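From: Oduor Barasa
To: Havia house list
Date: 1 December 2024
Subject: Re: glass doors, draughts and signs

Hello all,

Thank you to everyone who wrote in November, and sorry it has taken me so long to sit down and reply properly. I've been meaning to every evening and then supper happens.

Pelkonen wrote:
> Our frosted door lets in lovely light but the corner
> beside it is miserable to sit in once it gets cold.
> Has anyone found a strip for the bottom rail that
> stays put? Also, how do you all get tape marks off
> the glass? Ours has had notices stuck on it for years.

We had just the same trouble with our door at Werkach, and I do sympathise! I tried the cheap foam strip first and it peeled away within a fortnight. The brush kind from Zimer has been much better. It came in lengths of 100 cm, so I had to join two, and the join is nothing to be proud of, but you'd have to get down on the floor to find it. Clean the rail well beforehand and leave it overnight – I was impatient the first time and had to start again.

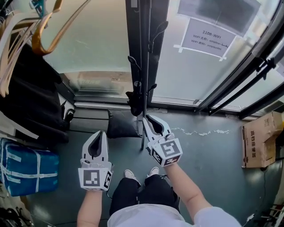 As for the tape, warm soapy water and a plastic scraper will shift most of it, and a dab of cooking oil left on for ten minutes does for the rest. Go gently on frosted panes if the frosting is a film, as the edges lift very easily (ask me how I know). If you must have the wifi details or anything else up on the glass, do put the paper in a clear sleeve and tape only the corners. Clear tape seems to leave more behind than the white paper sort, in my experience anyway.

I also meant to say that a cramped corner by a door is perfectly nice with a thick cushion on the floor. My sister reads in hers all winter, door or no door.

I have most of a roll of the brush strip left over, 88 cm I think, and whoever wants it is welcome to it. Just write to me off the list and I'll post it.

Warmest wishes to you all,
Oduor

Havia house list – contact the list owner – Back to top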